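Speaker notes, Carola Ehlers
Folding session, after lunch

Slide 1. Title. Wait for the coffee people.

Slide 2. Say what Feluleo was meant to do: pick up a garment, fold it, put it down. Say that in May it managed the first of these and then kept hold.

Slide 3. The fault. The release command went out, the fingers reported open, the fingers were shut. We lost 20 runs before anyone looked at the hand instead of the log. (Pause. The Dumex lot will laugh, they've done it too.)

Slide 4. Cause: one worn pad and a position sensor reading the motor side of a slipped coupling. The sensor was telling the truth about the wrong thing.

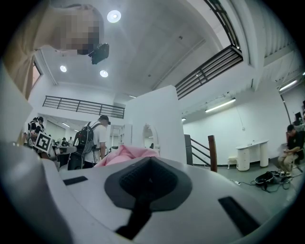
Hardware and safety

Slide 5. Leave the pink cloth and the rubber pad up while I talk. Pads now get changed every 100 grasps, coupling checked at the same time. Stop button: ours was 6 steps from the operator. Harawira asked why. I had no answer then and have none now. It has been moved.

Questions. If Madwood ask about cost, point at the clock.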